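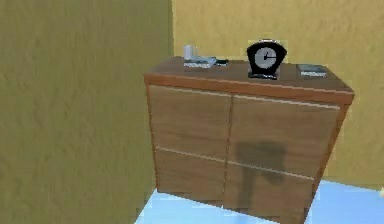 Low wooden cabinet in the corner, yellow walls

Search this site Enter keywords Go

How to Stop a Drawer From Sticking

By Corentin Gautier
December

A drawer that sticks will train you to own less. Try this first.

1. Pull the drawer right out and empty it. Mine held 5 tape measures, which explained a lot.

2. Look for shiny patches on the runners and the bottom edges of the sides. Those are your rub marks.

3. Rub a plain candle over them - birthday leftovers work fine - and slide the drawer in and out a dozen times.

4. Still stuck? Sand the shiny spots with 120 grit, a few strokes at a time, then wax again. Stop early. Wood is hard to put back.

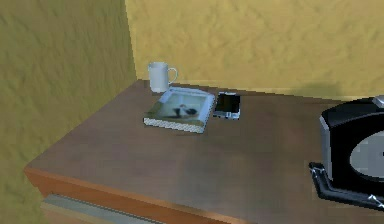 Dresser top and its rounded front edge

5. Check that the whole piece sits level. A folded card under one foot has cured more drawers than I have.

Skip spray oil. It soaks in, swells the wood and makes your socks smell like a garage.

If it only sticks in August, wait for October and take the credit.

Related
Fixing a Wobbly Table Leg
Getting Candle Wax Out of Carpet
Hugo Rolland on Cheap Hinges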